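# Chapter 7: Buying a Cell You Haven't Seen Fail

## 7.1 What the brochure leaves out

By this point in the book you have read three specification sheets and priced two of them. This chapter is about what comes next, when a vendor offers to sell you the whole thing at once: arm, gripper, cameras, table, software and a support contract, under one name and one invoice. The trade calls this a turnkey cell. The word suggests you will turn a key, and most buyers turn a great many other things first.

Our working case is the Rondley Bench Package, sold by Binderex to small packing and kitting shops. The package promises that an arm can be taught to sort and place small parts "in an afternoon." It is a fair case to study. The price is printed, the contract is short, and the claims are specific enough to check. We will treat each claim as a claim.

Start with the work itself. Sales material for pick-and-place cells nearly always shows small wooden cubes, and so do most trials. Cubes are cheap and have flat, parallel faces that a two-sided grip can close on. They don't roll, sag, leak or tangle. A shop that ships cubes should be delighted.

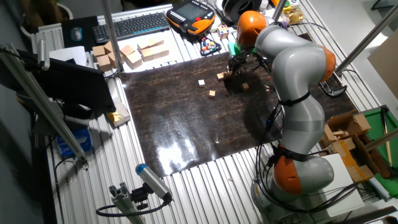

The buyer in our case, a parts distributor called Rivadeneyra, ships rubber seals, bagged hardware and a folded paper insert. Its purchasing office was quoted a rate of 960 picks an hour. When the office asked for the test report, it learned that the figure came from cubes of one size, set out by hand, with the clock stopped whenever a person stepped in to reset the layout. On its own mix of parts, Rivadeneyra measured 658 picks an hour, and that was before counting the seals that had to be picked up off the floor.

Neither number is a lie. The first one answers a question the buyer didn't ask.

**Key term: demonstration rate.** The speed a system reaches on parts, lighting and layout chosen by the seller. Compare *working rate*, the speed reached over a full shift on the buyer's parts, with every stop included.

## 7.2 Surfaces, light and other dull matters

Cameras are the second place where a quote and a shop floor part ways. A cell that finds parts by sight depends on what is under the parts and what is over them. Shiny surfaces throw overhead light back at the lens, and a busy pattern gives the software edges that belong to no part at all. A hand's shadow, or the arm's own, can change how a part looks from one pick to the next.

The Binderex contract handles this in one sentence: the customer will provide "suitable lighting and a suitable work surface." Suitable isn't defined. If the cell misses parts, the vendor may say the surface was unsuitable, and the buyer will have signed a page agreeing that the surface was its own affair.

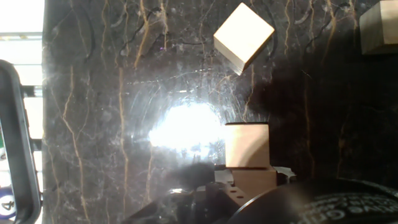

**Should a buyer accept a camera test run only on the vendor's own bench?**

A bench test shows that the system can work somewhere, so it has some value as a first screen. Final payment should wait for a second test at the buyer's site, under the buyer's lights, on the surface that will be used every day.

Rivadeneyra asked for such a test and was told it would cost extra. It asked again, in writing, with the purchase order held back, and the charge went away. Many extra charges behave like this.

## 7.3 The afternoon

We come to the claim that sells the package. "Taught in an afternoon" can mean at least two things. It can mean that a trained technician, with the cell already bolted down and calibrated, can record one new task between lunch and closing. It can also mean what most readers take it to mean: that the buyer's own people can do so.

Isberg, a rival supplier, makes no afternoon claim. Its quote lists 4 days of setup and 300 recorded practice picks for each new part. That looks worse on paper, and Rivadeneyra's first reaction was to throw the quote out. Read it again, though. The Isberg quote tells you whose time is being spent and how much of it. The Binderex quote moves those same hours off the page, where you will still pay for them in wages.

A larger cell adds another wrinkle. Two arms at one table must share space, cables and a safety plan, and setup time for the pair is rarely twice the setup time for one. Ask for the two-arm figure separately, even if you plan to buy a single arm now and add the other later.
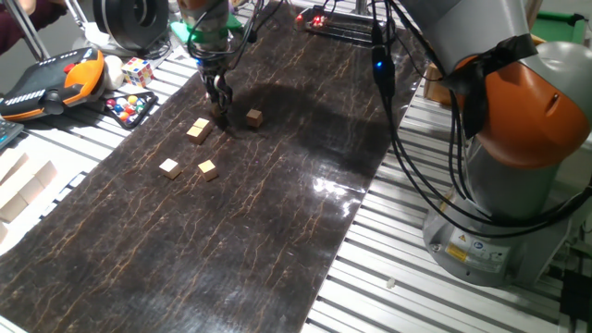 ## 7.4 Reading the acceptance clause

The acceptance clause states what the cell must do before the last payment falls due. In the Rondley contract it runs to two lines, and the second says that "normal production use" counts as acceptance. A shop that starts packing orders while it waits for a missing part to be fixed has, by that wording, accepted the cell.

Before going on, copy out the acceptance clause from any equipment contract you can get hold of. Underline every word that could be argued over. Then set it beside the clause in Section 7.5, which Rivadeneyra's lawyer rewrote in March, and mark what changed.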